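How to chase a late invoice as a small supplier

Check your own paperwork first. The invoice needs the customer's order number, the date of supply, your bank details and the agreed terms. Bronder, a wholesaler many small workshops sell to, sends back anything without an order number, and the payment clock starts again when the corrected copy arrives.

Step 1. The day after the due date, email the accounts department and attach the invoice again. Keep it to two lines and ask for a payment date.

Step 2. If there is no reply after 8 days, telephone. Write down who you spoke to and what was promised.

Step 3. At 40 days overdue, send a formal letter giving the sum owed, any interest and a final date. Post it and email it. Stop further deliveries on credit until the account is clear.

Keep a simple ledger. Ours has one row per invoice:

Brillus, invoice 119, paid
Wanus, invoice 135, reminder sent

White clothing on a patterned blue sheet, or a towel in the first picture.

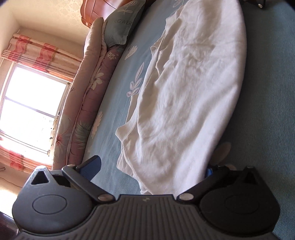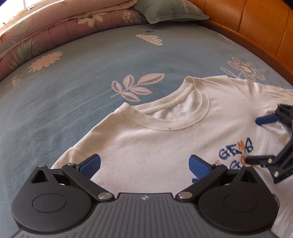
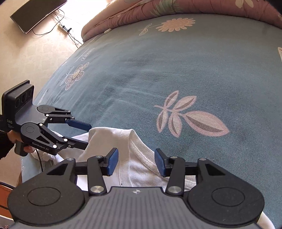

Step 4. If the final date passes, decide whether the sum is worth a court claim. Add up the fee and your own hours before you start. An offer to pay in instalments can be accepted, but get it in writing with the dates listed.

Look through the ledger again in early December, before accounts offices close for the holidays.

Page last updated 18 Sep 2019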